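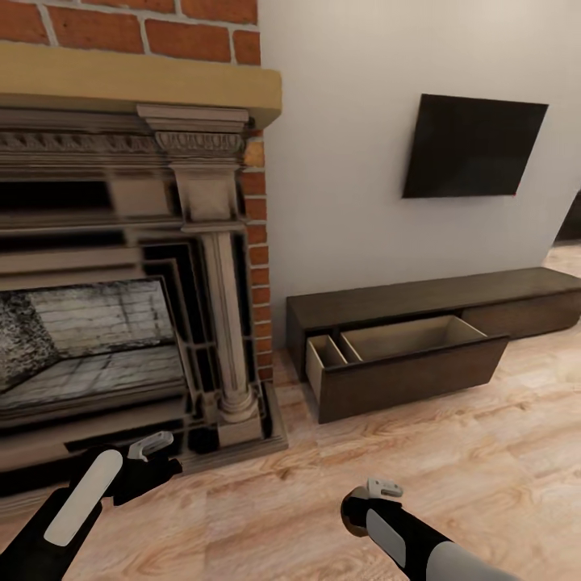 Fig. 1 – Cheminée à manteau de bois clair, vue de synthèse.

Écrits de circonstance, séance 6
L'avis de décès : structure, usages, rédaction

Rappel de la séance précédente
Nous avons vu le faire-part de naissance et le faire-part de mariage. Tous deux annoncent un événement et invitent souvent à une réunion. L'avis de décès reprend cette double fonction, avec des contraintes de délai beaucoup plus fortes : le texte est souvent rédigé en une soirée, par une personne fatiguée, et relu au téléphone par plusieurs membres de la famille.

1. Trois textes à ne pas confondre
Le faire-part est envoyé aux proches, sur carton ou par courriel. Il est signé par la famille.
L'avis de décès paraît dans un journal ou sur un site. Il donne l'identité du défunt, la liste des proches, le lieu et l'heure de la cérémonie.
La notice nécrologique raconte une vie. Elle peut être écrite par un journaliste, un collègue ou un parent, et paraître plusieurs semaines après les obsèques.
Dans la presse nord-américaine, l'avis et la notice sont souvent fondus en un seul texte. En France, l'avis reste court et la notice est réservée à des personnes connues localement ou dans leur métier.

2. Ordre habituel de l'avis français
Les annonceurs viennent en tête : conjoint, enfants et leurs conjoints, petits-enfants, frères et sœurs, puis « toute la famille » et « ses amis ». Suit la formule d'annonce (« ont la tristesse de vous faire part du décès de »), puis le nom, éventuellement le nom de naissance précédé de « née », et l'âge.
La cérémonie vient ensuite, avec la commune, le lieu exact et l'heure. Les indications pratiques ferment le texte : fleurs ou dons, registre de condoléances, remerciements au personnel soignant.
L'ordre des annonceurs est la principale source de conflits. Les familles recomposées demandent une attention particulière – on vérifie chaque prénom et chaque lien avant d'envoyer.

3. Choix du verbe
« Est décédé » est neutre et convient partout. « S'est éteint » suppose une mort calme, en général à un âge avancé. « Nous a quittés » est courant et un peu familier. « A été rappelé à Dieu » engage une appartenance religieuse et ne s'emploie qu'avec l'accord des proches.
La cause du décès n'est jamais obligatoire. « Des suites d'une longue maladie » est admis, mais on évite de l'écrire par habitude.

4. Le coût et la longueur
Beaucoup de journaux facturent à la ligne. Pour les exercices du cours, nous utilisons le barème du journal d'école Skiren : un forfait de 74 euros pour un avis de 50 mots au maximum. La notice demandée en fin de semestre ne dépassera pas 4000 signes, espaces comprises.
Les abréviations (M., Mme, Dr) sont acceptées. On n'abrège ni les prénoms ni les noms de communes.

5. Exemple commenté
« Mme Flynn Grimshaw, son épouse ; ses enfants et petits-enfants ; ses anciens collègues des ateliers Mahuika, ont la tristesse de vous faire part du décès de Flynn Grimshaw, survenu en février dans sa 81e année. La cérémonie aura lieu à 14 h 30 en la salle communale de Zatatham. Ni fleurs ni plaques. »
Remarques :
« Mme Flynn Grimshaw » suit un usage ancien. Aujourd'hui, on préfère le prénom de l'épouse.
« Dans sa 81e année » signifie que le défunt avait 80 ans. L'erreur est fréquente, et il vaut mieux écrire l'âge en clair.
La date de la cérémonie manque. L'avis est inutilisable en l'état.
Le mois du décès est donné sans le jour, ce qui oblige les lecteurs à appeler la famille.

6. Travail à rendre
a) Réécrire l'exemple ci-dessus en corrigeant les quatre points relevés, dans la limite des 50 mots. Les éléments manquants sont à inventer.
b) À partir de la fiche biographique distribuée en cours, rédiger un avis puis l'ouverture d'une notice (environ dix lignes). Le ton peut différer entre les deux textes, les faits non.
Les copies sont à déposer au casier 2166 avant le 30 octobre 2025. Indiquer le groupe en haut à droite, le nombre de mots sous chaque texte.

Séance 7 : la lettre de condoléances et la carte de remerciements. Apporter les deux modèles photocopiés.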